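Unit 6 Handout: Steaming as a Cooking Method
Foods Laboratory, Jelham Building
Prepared by Concetta Bassi; revised August by Rosario Farina

6.1 Scope

Steaming transfers heat to food by condensation. Water vapor at the boiling point meets a cooler surface, turns back to liquid, and releases its heat there. The food does not sit in the water, so losses of soluble material are lower than in boiling. The method does not brown food. Any color or crust has to come from a separate step.

This handout covers the basket-and-pot arrangement only. Pressure steaming is in Unit 7. Combination ovens are in the Bisholm supplement.

6.2 Terms

Water level: the depth of water in the pot before heating. It must stay below the perforated surface throughout the run.

Headspace: the volume between the top of the food and the underside of the lid.

Load: everything placed in the basket, including liners.

Recovery time: the interval between closing the lid and the return of steady steam at the rim.

Carryover: the rise in internal temperature after the food leaves the steam.

6.3 Equipment

Pot. A round pot with two side handles is preferred over a single long handle, which tips easily when the basket is lifted out. The base should sit flat on the burner.

Lid. Glass lets the operator check the boil without opening the pot. Opening drops the temperature in the headspace and adds recovery time. Lift the lid by the knob, far edge first, so that the steam leaves away from the face and wrist.

Basket. The perforations admit steam from below and drain condensate. Check that they are clear before loading. Dough residue is the usual obstruction and should be soaked off, not scraped.

6.4 Loads used in this unit

Two foods are used because they respond differently.

Corn on the cob is dense and tolerant. The kernels heat quickly and the core slowly, but the core is not eaten, so the end point is judged on the kernels alone. Husk and silk are removed first. A few extra minutes toughen the kernels slightly and do little other harm.

Filled or plain buns are an aerated dough. The structure sets as the starch gelatinizes and the protein firms. Two faults are common. Water dripping from the lid marks the surface, and a sudden drop in temperature can wrinkle or collapse the bun. Move the lid slightly off center for 3 minutes with the heat off before removing it completely. Pleated buns are placed with the gathers up and with room on all sides for expansion.
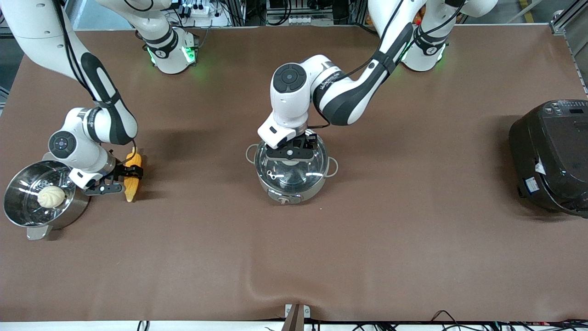 Fig. 6.1. Lidded pot, steamer basket with pleated bun, and ear of corn.

6.5 Procedure

Fill the pot to the mark and bring to a full boil with the lid on.
Line the basket for dough. No liner for corn.
Load in one layer.
Set the basket in place, close the lid, and start timing when steam shows at the rim.
Record the starting and final weight of the load on the Sosa sheet.

6.6 Worked calculation

A bun load weighs 200 g before steaming and 251 g after, liner excluded. The gain is 51 g, or 25.5 percent of the starting weight. A gain this large points to drip from the lid. Weigh again after draining and report both values.

6.7 Before the next session

Read the section on condensation in the Toststead reader. Bring the completed sheet. Questions on the weighing procedure go to Rebecca Cocco.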